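Zurley Notes 4, one month with it on my tablet. A small thread, 1/5

I write all my texts in English, which is my third language, so a good notes app matters a lot to me. I paid for the full version on 13/06/2025.

2/5 The split view is finally useful. I keep my draft on the left and the dictionary on the right, and both remember their place when I close the cover.

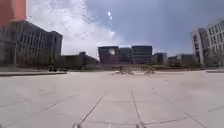 3/5 What I don't like

Sync. I have 2,516 notes and after the first import the tablet showed only 2,249. The rest came after I signed out and in again. Please make a backup before you move from Leckie.

4/5 Handwriting search is better than in Leckie, but it still reads my "7" as "1". Support answered me politely and said a correction is planned for September. 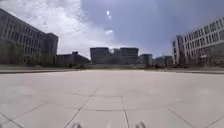
Bright day, pale slabs.

5/5 The free version stops at 2,000 notes, so for many people it will be enough. I will stay with the paid one for the split view. If you use it with a Pleltora keyboard, please tell me if the shortcut for a new note works for you. For me it opens the settings.

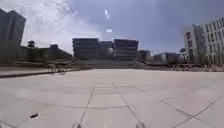 Pundmont Tablet Diary
Author and editor

Replies are open until tomorrow evening. I read all of them, only slowly.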